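# The Spring That Passed Inspection

The fault at Brerstead came to light in December, when a hand-held gripper closed on a cardboard sleeve and did not open again. The operator released the trigger, waited, and released it again. The fingers stayed shut. When she reached in with her free hand to pull them apart, the return spring let go all at once and pinched the side of her thumb against the finger pad.

The injury was minor, and she was back at her station the next morning. The incident report, however, ran to 30 pages, and it has since changed how the site builds, checks, and retires the tools it uses to teach its machines to handle objects.

Brerstead supplies training recordings to firms that make warehouse robots. Operators carry out tasks by hand with instrumented grippers, and the movements are later used to teach robot arms. The grippers in question were assembled by Grilent, a contract workshop, with a slider made by Marquez. 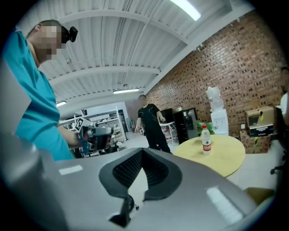

Responsibility for the review fell to Abilio Palacios, who oversees equipment safety at the site. His first step was to separate the tracking system from the mechanical one, a distinction the early reports had blurred. The square black-and-white marker fixed to the top of a hand-held unit tells the software where the tool is; it has no part in opening or closing the fingers. Several operators had nonetheless reported the jams as "tracking errors," and the entries had gone to the software team, where they were closed without a mechanical check.

Palacios had all of those entries reopened. Of 91 reports filed as tracking errors over the autumn, more than 30 described fingers that were slow to open or did not open at all.

"The warnings were in our own records," he said. "They were addressed to the wrong department."

The cause was found in the slider. A batch of end caps had been molded slightly oversize, and under side load the cap could ride up and wedge against the rail. The spring behind it remained compressed. Any small movement of the fingers could then free the cap and release the full force of the spring. The inspection in use at the time tested each gripper by closing it on nothing, with no side load, and every unit passed.

Grilent has replaced the end caps on all units sent to the site. Marquez has changed its drawing to give a tighter limit on the part. Both firms accepted the findings, although they differ on which of them should have caught the batch before shipment, and that question remains open. 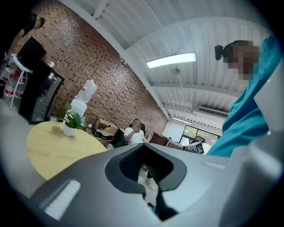
The new inspection takes two minutes. A technician closes the gripper on a weighted block, twists it to each side, and releases it. A tool that hesitates is tagged and removed from service, and it may not be returned to the floor by the person who tagged it. The report form has also been rewritten. It now asks whether the fingers moved freely before it asks anything about the recording.

A further rule concerns hands. Operators are instructed never to clear a jammed gripper with their fingers. They are to set the tool down, pointed away from the body, and call a technician. Palacios acknowledges that this costs time. In the first month, two sessions were stopped under the rule, and one of the stoppages proved to be a scrap of tape caught in the rail.

The site has since begun testing a redesigned slider under the project name Trulley. It uses a softer spring and a release tab that can be pressed from behind the fingers. Early units have opened reliably under side load, but operators have complained that the weaker return makes the tool feel slow, and some have asked to keep the older model. A decision will be made after the wear tests are complete. Until then, both versions remain in use and are subject to the same inspection.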